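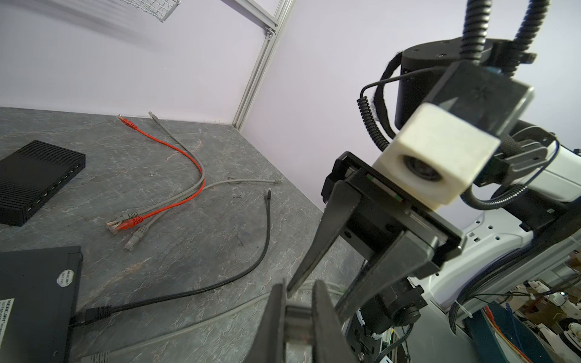
Alby Mahuika wrote in to ask whether the internet lives in space, and if it does, how come it still works when it's cloudy? I love this question! I thought the very same thing when I was little. I used to wave at the sky whenever my aunt sent us an email.

So, Alby, a little bit of it does go by way of space. Some people get their internet from satellites, and that's very handy if you live on a mountain or a boat. But most of the internet is down here with us, running through cables. There are cables in walls and cables under streets, and there are really, really long ones lying on the bottom of the sea. (Yes, fish swim past them. No, the fish can't read your messages.)

How does a picture get to Grandma?

Let's say you live in Emstead and your grandma lives in Bidurholm, a long way off, and you want to send her a drawing of your cat. You might think the whole drawing whooshes down the wire in one go. I did! But your computer chops it up first, into little bits called packets.

Think of it as mailing a giant jigsaw puzzle, one piece to an envelope. Say your cat drawing makes 71 pieces. Every envelope gets Grandma's address on the front, your address in the corner, and a number, so piece 6 knows it comes after piece 5. Then off they all go.

And they don't have to stick together. Some pieces might go straight to Bidurholm while others take the long way through Fadomberg, if the short way is busy. They can even arrive in the wrong order! Grandma's computer looks at the numbers and puts the cat back together, whiskers and all. If piece 6 got lost on the way, her computer sends a note back that says, more or less, "Please send me that one again."

All of that usually happens faster than you can say "cat."

Who reads the envelopes?

Two kinds of boxes do a lot of the sorting, and they have names worth knowing.

A switch looks after one place, like a school or an office. Computers plug into it with cables, and when a packet comes in, the switch works out which cable to send it down. I think of it as the person in the school office who knows which classroom you're in.

A router joins one network to another, so it's more like the post office. It looks at the address and thinks, hmm, Bidurholm, better go that way. Then the next router does the same, and the next, until the packet gets there.

But what about Wi-Fi?

Good point! Wi-Fi is a radio signal, and it carries your packets through the air between your tablet and a box in your house. After that they mostly hop onto a cable again. Clouds over your roof don't bother it one bit.

Try it yourself

Draw a picture, cut it into squares and number the backs. (Ask first if the scissors are the sharp kind.) Give the squares to different friends and have everybody walk across the playground by a different path to one person at the other side, who has to build the picture again. Then do it once more with one square hidden in your pocket, and see how long it takes before somebody yells for it.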